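Dovau Extends Off-Peak Water Rate to Small Workshops

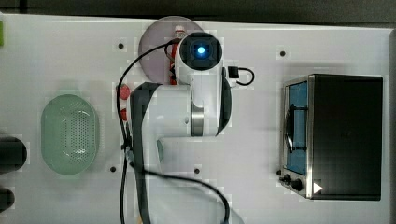
Who qualifies for the new rate? Any metered workshop or light industrial unit in Dovau that used less than 605 cubic meters of water in the last billing year.

The town utility, Mulau Water, will apply the lower rate to water drawn between 10 p.m. and 6 a.m. starting in November. Until now the discount was limited to farms and to the two laundries on the Fu road. The utility lists 298 nonresidential accounts in the town, of which 132 fall under the new threshold.

Accounts with a pulse-output meter will be switched over automatically. Older meters record only a running total and cannot separate night use from day use, so those customers must request a replacement. The meter is free, but the customer pays for any pipe work on the building side of the shutoff valve. Mulau Water puts the wait for an installation at around 6 weeks.

The change follows a pressure study on the Buvov main, which feeds the east side of town. Demand on the main peaks in midmorning and again in late afternoon — the reservoir refills mostly overnight. Shifting tank filling and rinse cycles to the night hours would delay the need for a second booster pump, the study found.

Standing charges and sewer fees are unchanged. Request forms are available at the utility's front desk and on the back of the October bill.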